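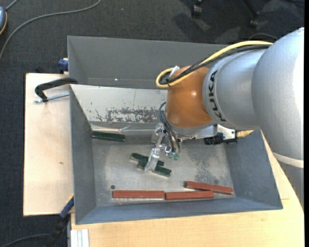 Gray metal bin with sloping sides, set between wooden work surfaces.

Support > Storage and Handling > Metal Bins > Frequently Asked Questions

Metal Bins: Frequently Asked Questions

The answers below apply to open-top metal bins supplied by Stukilance for bench and table use. Customers with bins from the older Andden range should consult the separate sheet for that range, as the dimensions differ.

What is the purpose of the sloping sides?
Sloping sides direct small parts toward the base of the bin as the contents are removed. Blocks, fittings and similar items are less likely to remain against the walls, and the last pieces can be reached from above.

What size should I order?
The standard bin measures 900 mm by 700 mm at the rim and is 215 mm deep. It is intended for parts that can be lifted in one hand. Long items should not be stored in it, as they tend to bridge the slopes and hold other parts beneath them.

May the bin be placed directly on a wooden surface?
Yes. The surface must be level and must support the full base. Plywood boards and solid wooden tabletops are both acceptable. Where two surfaces meet under the bin, check that they are the same height before loading. Felt pads are available from the Kuhlmann accessories list.

What is the maximum load?
The standard bin may be loaded to 42 kg, evenly distributed. Do not move a loaded bin by its rim. Empty it first, or transfer the contents to smaller containers.

How full should the bin be?
Contents should remain below the rim on all sides. Overfilled bins shed parts onto the tabletop when items are taken from the center.

Can different parts be kept together?
This is permitted but not recommended. If parts must be mixed, choose items that differ clearly in color — green blocks, for instance, are easy to pick out against gray metal.

How should the bin be cleaned?
Remove all contents and brush loose dust toward one corner. Wipe the walls with a damp cloth and mild soap, then dry them at once. Do not use steel wool or scouring powder. Scratches that reach bare metal should be touched up within the week.

Is the bin suitable for carpeted rooms?
It may be used on a bench or table in a carpeted room. It should not stand on the carpet itself, where moisture can collect under the base.

Are dividers available?
Dividers for the standard bin are made at our Tirelside workshop and supplied in pairs. They follow the angle of the walls and will not fit bins with straight sides.

Whom do I contact about a damaged bin?
Write to Elspeth Carnegie, Customer Records, with the order number and a short account of the damage. Bins with a bent rim or an open seam must be taken out of use until a reply is received.

14 shares | 3 comments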